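Chapter 14
Keeping Food Cold

Most households in this country own a refrigerator, and most people give it little thought until it stops working. Yet cold storage shapes what we buy, how often we shop and how much we throw away. This chapter looks at how food was kept before the electric refrigerator, how the change came about in one district, and what it meant for the people who lived there.

By the end of the chapter you should be able to:
explain why low temperatures slow the spoiling of food
describe the older methods of salting, drying and cellar storage
use household records as evidence of change

14.1 Before the refrigerator

Food spoils mainly through the growth of bacteria and moulds. Cold does not kill most of them, but it slows them down. Families knew this from experience long before the reason was understood. Milk was stood in a pail of well water, and butter was kept on a stone shelf on the north side of the house.

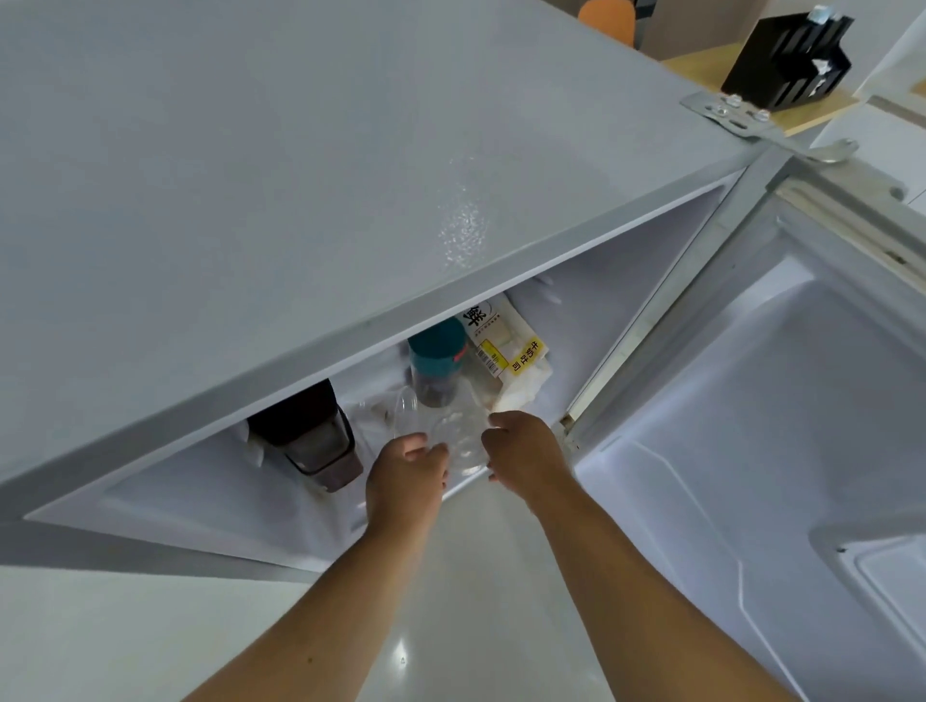

In the town of Lubis, ice was cut from the mill pond in winter and packed in straw. The ice house at Combridge served a wider area and could hold up to 835 blocks. Deliveries were made by cart before breakfast, and households without an ice chest — the larger number — bought meat and fish on the day they meant to eat them.

14.2 A district changes its habits

The Firnitz household survey covered 1,992 homes in the district. It asked what each family stored, where they stored it and for how long. In the first round, cellars and larders appear in nearly every return. By the third, many families had stopped using the cellar for food and kept coal or bicycles there instead.

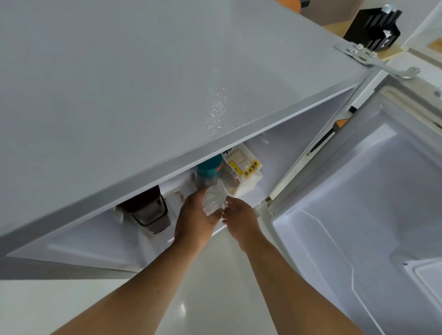 Shopping changed more slowly. Older people went on visiting the butcher daily, partly out of habit and partly for the company. Younger families moved to one large shop a week, usually on a Friday, and the small dairies were the first businesses to feel the loss. Source 3 is taken from the account book of a dairy in Govoleo. Read it before going on to the next section, and note which goods the owner stopped ordering first.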